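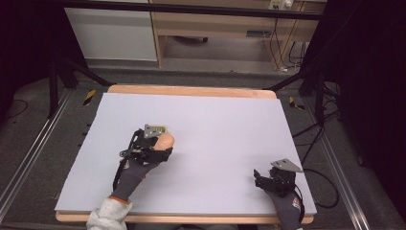

Both hand rigs at the white board, with the beige object just to the right of the left one.

Wasorix 3: what's changed in the recording and replay tools

The July release of Wasorix is on the shared drive now. Most of the work went into the part of the software that takes a recording from the two hand rigs and turns it into something a planner can use. If you only run the viewer, you can update and carry on as before.

The main change is to time alignment. Until now the left and right streams were matched once, at the start of a recording, and left alone after that. On short recordings this was fine. On longer ones the two sides drifted apart, and a handover from left to right could come out with both grippers holding the object, or neither. Wasorix now checks the match every 1,000 samples and corrects it in small steps. Joelle Qaisi wrote the new code and ran it over the whole Vakidley set, 3,825 recordings in all. It flagged 12 that could not be lined up. Those have been moved to a separate folder and should not be used for training until someone has been through them by hand.

The second change is to how finger opening is worked out.
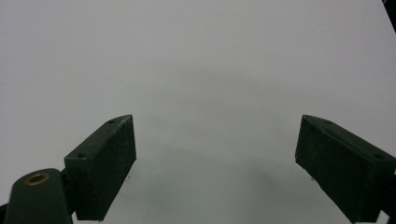 The old method looked for the tips of both fingers in each picture and measured the gap between them. It coped well enough against a busy background but was easily put off by soft shadows on a pale one, where it would sometimes place the tip a little way out on the surface. The new method fits the whole outline of each finger and keeps the two sides symmetrical, so a shadow on one side no longer pulls the answer about. It is slower. On the Mansour machine it still keeps up with live input, but on a laptop expect to wait.

Replay has had a smaller tidy-up. The planner now refuses a path if either wrist would go below the table plane, and it names the sample where the problem starts. Before, it just stopped with an error code – several people asked for this.

Old calibration files will load, but the finger offsets in them are ignored. Please run the open-and-close routine again for each rig before you record anything new. The settings page has moved under Brilus, in the same menu as the export options, and the notes there have been rewritten to match.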